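Does the Label Matter? A Blind Test of Store-Brand and Name-Brand Coffee

Project report, Introduction to Consumer Research
Group 4: Signe Riis, Kaan Akbulut, Sharon Makori
Supervisor: Lutz Grube

1. Why we did this

Most of the people we know say they can taste the difference between cheap coffee and good coffee. We doubted it. Coffee ads lean hard on words like "smooth" and "bold," and we wondered how much of that taste comes out of the cup and how much comes off the bag. Kaan has bought the same brand for years and was sure he would spot it anywhere, so he was our first pilot taster. He picked the wrong cup.

We read several articles before planning the test. Many of them claimed big effects from very small groups, and one did not say how the coffee was brewed. We did not find them convincing, and we tried to keep the same complaints in mind when judging our own work.

2. What we tested

We used two ground coffees, both medium roast. Barrios was the more expensive one and Prima was the cheaper one. We bought all the bags in one trip so that age would be less of a problem, though we had no way of knowing how long each had been on the shelf.

Both were brewed in the same type of drip machine with the same amount of water and the same weight of grounds. Cups were plain white and had a sticker with a letter on the bottom. Sharon poured and did not serve. Signe served and did not know which letter stood for which coffee.

3. How it ran

The tasting took place in November in the hallway outside the cafeteria. We had hoped for 300 tasters and ended up with 372, mostly because Tuesday was cold and people wanted something hot. That should make a reader suspicious right away. Someone who stops for a free drink on the way to class may not be paying close attention to flavor.

Each person got one cup of each coffee and answered two questions: which do you like better, and which do you think costs more? A "no difference" box was offered for both. Milk and sugar were not allowed, which cost us a few tasters and plenty of goodwill.

4. Results

Preferences were close to evenly split. The cheaper coffee came out slightly ahead, but by so little that we would not bet on getting the same order again. On the price question, tasters tended to name whichever cup they had just said they liked. They were not reading price from taste. They were assuming that what they liked must be the expensive one.

People who called themselves "serious" coffee drinkers did no better than the rest. Several asked to try again. We said no, although Kaan had a second go during cleanup and got it wrong a second time.

5. Presenting the work

Our results were shown at the end-of-term project day together with the other course projects. We had a poster, two thermoses and a short talk. Necati Avcı asked from the audience whether a hallway full of students tells us anything about shoppers in general. We think it tells us very little. Our tasters were young, in a hurry and not spending their own money.

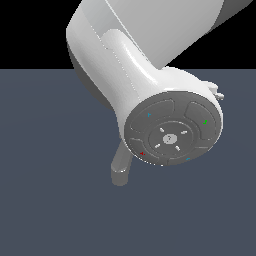 Figure 1. Computer rendering of a white robot arm.

6. Problems with our own study

The order of the cups was supposed to be mixed, but during the busiest part of the day the same letter went out first more often than it should have. First cups were hotter, and hot coffee may simply taste better. We cannot separate that from the coffee itself.

We also tested only one pair. A pricier roast against a really poor one might give a clear winner, and nothing here rules that out. The self-rating question was badly worded too. "Are you a serious coffee drinker?" can mean taste or it can mean five cups a day.

With a bigger budget we would brew in smaller batches, check the temperature before serving and include a pair where both cups hold the same coffee. That last check would have been cheap, and we should have thought of it before we started. Lutz Grube suggested it in our first meeting and it is in the notes.

Leftover grounds went to the department kitchen.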